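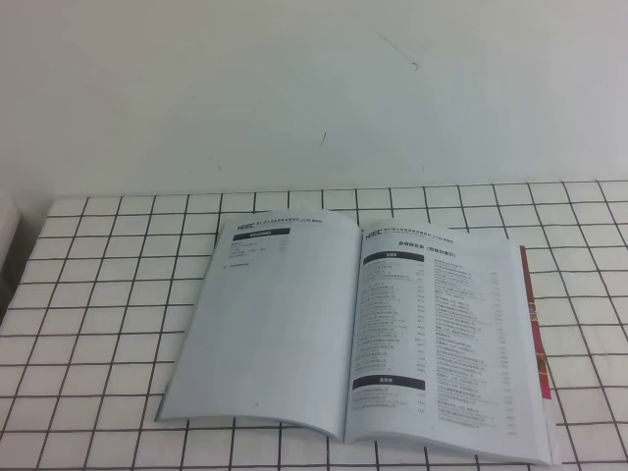 Ticket: page-turn policy, false "done" calls on thin-paper books
Project: Wuvon
Site: Skenthorpe bench
Opened: January 2024
Status: open, workaround in place

Hello all, and sorry in advance for the length, but I'd like this one written down properly while it is still fresh in my mind. The Fuchs success checker, which decides from the fixed camera whether an episode ended with the book closed, has been giving us results I don't believe. Over 100 episodes it marked 17 as "closed" when the hand labels say otherwise. Phone books and novels are fine. The trouble is nearly all with the HEEC show catalogue.

First thing I tried was going back over the end state we ask for, so that we're all comparing against the same thing.

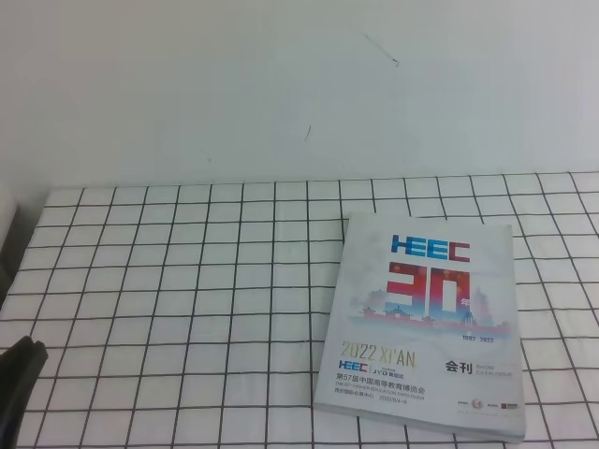

Target state, fixed view: catalogue closed, front cover up.

I reran the checker on closed covers only and it got every one right, bless it. So the cover itself isn't confusing it. Next I swapped the input to the wrist view, hoping the closer look would help (it did, a little!), and the wrong calls went down to 14. The ones left over are mostly listing pages seen at a steep slant, where the print goes soft.

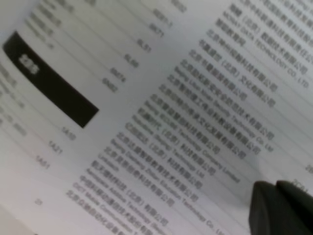
Wrist view, listing page. Booth codes partly readable, small print blurred.

My best guess is that the checker leans on large print and treats a page full of small blurry text as background. I haven't proved that. Graser's old checker looked for the cover outline, and I've put it back as a second vote for now. With both votes required, wrong calls are down to 7, though it is slower and I know some of you were glad to see the back of it.

Still to do: retrain with more closed-cover wrist views at odd angles, and add open spreads with one mostly blank page, as we have hardly any from the December set.

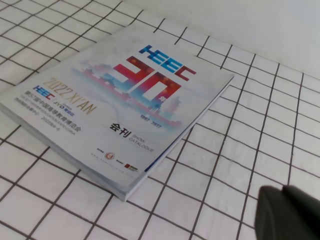 Reply from Graser: Thanks for the careful notes. Before you retrain, please split the remaining wrong calls by camera. If they're all wrist view, I'd try raising the vote threshold there first and leave the fixed view alone. Happy to keep the outline checker running until you have numbers.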